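Home | Features | Interviews | Supply Notes | Contact

Bottles, plates and a white table: dining room practice at Nanetura

The dining room at Nanetura seats 80 and serves two meals a day, lunch and an early supper. Mal-soon Ham has managed it for most of its existence. She writes the table plan and the clearing procedure, and she orders the crockery. We spoke in the service corridor between the two meals, with the dishwasher running behind the wall.

The tables were changed in January. The old tops were a dark brown that, in her words, "hid everything until you put your sleeve in it." The new ones are matte white. Ham had asked for matte specifically.

"Gloss shows the ceiling lights. You wipe it, you look along it, and you can't tell a reflection from a smear. On matte white you look straight down and a drop of sauce is a red dot. Staff find it faster, and so does the guest, which means you had better get there first."

The plates are gray and round, with a smooth rim. Her previous stock was white. On the new tables the white plates were hard to pick out at a distance, and the clearing staff would walk past a finished place setting. Gray was a compromise between that and a darker plate she tested for a few weeks, which showed knife marks.

"A smooth rim washes clean. We had a ribbed one before. Dried ketchup sits in the ribs and the machine doesn't shift it, so somebody does it with a brush. I don't have the hours for a brush."

Ketchup takes up more of the procedure than any other item on the table. Nanetura keeps 12 bottles in service at once and refills none of them. A bottle goes out full and comes back empty. Ham was firm on this point.

"If you top up, you have old sauce at the bottom and new sauce on top, and no date that means anything. When it's empty, it goes. The date it was opened is written in grease pencil low on the body, where the hand doesn't rub it off."

She distinguishes three areas on a bottle: the cap, the neck and the body. The cap is opened and wiped after each service with a cloth kept for that purpose. The neck is wiped next, downward from the cap. The body comes last. Paper labels are blotted, never scrubbed.

"People wipe the big part because it's big. It's usually the cleanest part. The dirt is under the cap, and then wherever a thumb went."

I asked about bottles on their sides. Long-necked bottles tip easily, particularly when they are nearly empty, and a crowded table gives them little room. Her rule depends on where the bottle has come to rest.

"On the table, you stand it up and wipe the spot. On a plate, you look at the plate first. If it's a clean plate, it isn't a clean plate anymore. It goes back to be washed, even if it looks fine to you. The bottle has been in forty hands."

The order of lifting is also written down. The bottle comes off before the plate is moved. A round bottle on a flat plate will roll when the plate is tilted, and the neck, if it is past the rim, meets the table first. Staff are told to take hold of the body and to check the cap with the other hand before the bottle is turned upright.

"I've had people carry the two together to save a trip. Then it's on the floor and you've made five trips."

Khairul Hartono, who runs the late clearing shift, disagrees with her on one detail. He prefers to lift by the neck, where the fingers close all the way around. Ham accepts that the grip is better there but objects to the leverage on a full bottle. The written procedure says body. Hartono told me he follows it "when it's full."

Storage between meals is upright, labels facing out, on a low shelf by the service door. She tried keeping the bottles cap-down in a rack to speed up pouring. The caps leaked slightly and the rack had to be washed daily, so it was withdrawn. Chilled storage was considered and dropped for lack of space.

For the next order she is looking at plates one size smaller. The present ones leave little room between settings when four people share a table, and the condiments end up pushed toward the middle where nobody seated at the corner can reach them. A sample set is due from Clatano. She will run it on two tables at supper and decide after that.

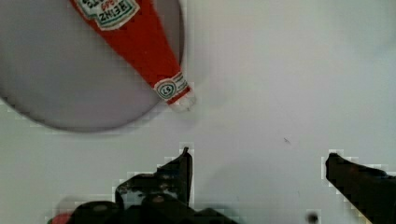

Johannes Maluleke

Maluleke writes on catering equipment and dining room operations. The clearing procedure quoted in this interview is the version in use at the time of the visit.

Contact the editors | Copyright Supply Notes, all rights reserved | Back to top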